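**1.** Fairly grumpy thread about gold wire stands for wine glasses, the curly sort, and whether they do anything a tea towel doesn't. Mute me if you love yours.

**2.** Background. Hélène Landry wrote in the Milinton newsletter in May that a glass tree had "given her back her worktop". I read that over toast and thought, has it though? You've put a thing on the worktop. It's a thing with arms.

**3.** I've now lived with one for a bit, in plastic-goblet season, so at least I'm moaning from experience. Plastic goblets are what we use outdoors. Mixed colours, big bowls, weigh nothing.

**4.** The claim is that glasses hang upside down by the foot, water runs out, air gets in, no ring on the shelf. Fine. I'll give them the ring on the shelf.

**5.** What the shop page skips is that the curls are all decoration until you try to get a foot past one. You come in at an angle, you catch the next curl along, and the glass you hung a minute ago starts swinging.

**6.** With real glass you'd be careful. With plastic you get cocky and shove, and plastic feet are a bit thicker than glass ones, so they stick. Then you pull and the whole tree comes with it.

**7.** Recep Güler (who does know kitchens) told me to load opposite sides in turn so it doesn't tip. Good advice. I do it when I remember, roughly as often as I descale the kettle.

**8.** Second complaint: size. Stands are sold as "holds six". Six what? A tiny stemmed cup and a goblet the size of a soup bowl are both one glass as far as the box is concerned. Two of my big ones next to each other and the bowls are already arguing.

**9.** Normand Fehr asked why I don't just stand them upright on a tray like a normal person. Normand, I did that until April. Dust, and once a wasp. I'm not saying the old way was good. I'm saying the new way cost money.

**10.** Which brings me to mesh racks on walls, because apparently this is now a thread about everything.

**11.** The Fotham leaflet says to get storage "off the surface and into the air". Lovely. A wire basket hung on a rail is about the one bit of this I've come round to. Long awkward things lie flat in it and you can see what you've got.

**12.** The slanted wall racks I trust less. A slanted shelf with a little lip is made for post and magazines. Put anything round in there and it rolls to the front and sits looking at you. Anything small goes to the bottom tray and stays till you move house.

**13.** Zip ties, on the other hand, I won't hear a word against. I bought a bag of 100 for hanging things up and they've outlasted two sets of "premium" hooks. Snip, retie, done. Hooks fall off if you so much as lift a basket from the wrong end.

**14.** Clive Bloxham says zip ties look cheap. Clive has a shed held up by a bungee cord.

**15.** Anyway, glasses on and off the stand, and the racks.
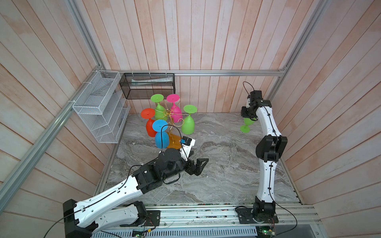

Lime green, pink, red-orange and blue all hung up. Amber on the floor.
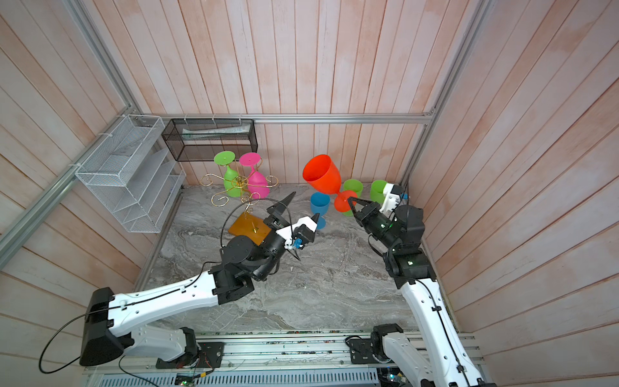

Only a green and a pink on the curls, and the big red-orange one tipped on its side.

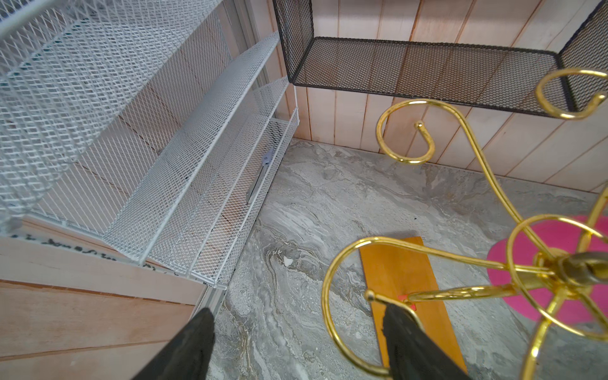

The white mesh, looking down. See the thing in the lowest tray? Bottom tray, as I said in 12.

**16.** Look at the first one again and tell me that's a tidy object. It's pretty, I'll admit it, all those colours under gold wire. But pretty is what you pay for. Same glasses along a windowsill would be just as cheerful.

**17.** Somebody's asked whether the stand marks the plastic. Mine has left a faint line on the underside of one foot. Could easily have been there from the dishwasher. I'm not going to convict on that.

**18.** Also asked: does it go rusty? Too early. Ask me after a winter. Gold finishes on cheap wire make me suspicious in general, and the care card only says "wipe with a soft cloth", which you could print on a care card for a horse.

**19.** Price, since three of you want it. Zutside had the plain black version and the gold one side by side, and the gold was dearer. Same wire, same number of arms, as far as I could tell by standing in the aisle counting them like a fool. Buy the black if you must buy one.

**20.** Kwabena Yakubu has replied that he hangs his on a dowel under a shelf, feet through slots, and it took him 35 minutes and an offcut. I believe the offcut. I have seen Kwabena put up a shelf and I don't believe the 35 minutes.

**21.** His way does solve the swinging though. Straight slots, no curls, one movement in, one movement out. It also solves the tipping, because a shelf doesn't tip. (Kwabena's might.)

**22.** Things I'd want answered before recommending a stand to anyone:

- how wide is the gap between one arm and the next
- how heavy is the base
- what size of glass did they have in mind when they wrote "six"

Not one listing I looked at gave the first. One gave the height twice.

**23.** And for wall mesh: what's the lip height on each shelf, and does the bottom tray come off for emptying? If it doesn't come off, line it with a bit of card and pull the card out. Works better than poking about through the wire with a pencil. I've snapped a pencil proving it.

**24.** To the person who says I've "missed the point, it's about the ritual of putting things away": I put things away so they're away. If I wanted a ritual I'd take up bell ringing.

**25.** Where I've got to. Hanging basket, yes. Zip ties, yes, buy the big bag. Slanted rack, only for flat stuff. Glass tree, maybe, if your glasses are all the same and you've a deep worktop and patient hands. Mine aren't, I haven't, and no.

**26.** I'm keeping it out till the end of summer to be fair to it. Hélène has offered to come round and show me how to load it properly, and I've said yes, provided she does the big goblets first.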